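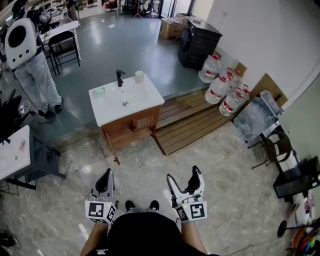
*White vanity with a black faucet, cabinet door slightly open.*

I got to spend a Monday at the Gratine foundry and pump works in Endbridge, and I'm still grinning. If you've only ever met a process pump bolted to a skid with the insulation already on, go see one being born!

Margit Dalen from the test department met us at the gate and took us straight to the pattern store, which smells of sawdust and old varnish. They keep 3455 patterns in there, some for volutes that haven't been ordered in decades. Ottar Nyberg pulled one down for us, a split-case impeller pattern, and showed us the shrinkage allowance with his thumb (he doesn't need the rule any more).

The machine hall was next. Most of the floor was on slurry pump casings, high-chrome iron, so hard that they grind it where I'd expected turning. Wear-back plates were going through in a batch of 86. I asked Joar Boström how they check the bore after grinding, and he let me try the gauge myself. I was off on the first go and close on the second!

Then the test bay. We watched an Amundsen-type vertical sump pump run up over the pit, with the discharge valve brought in step by step while Margit called out the readings and Nadine Qudah, from our own maintenance crew, wrote down every one of them. Rated flow was 300 cubic meters an hour. The noise when they throttled it right back – you feel that in your ribs.

Lunch was pea soup in the canteen, very good, and Vilgot Eklund talked seals the whole way through it. He's no fan of packing on anything abrasive and had a chewed-up shaft sleeve in his jacket pocket to make the point.

We finished in the spares store. Kultness bearing housings are held on the shelf, but allow extra time for the larger casings over the July shutdown. Bring safety shoes if you go; their loan pairs run small.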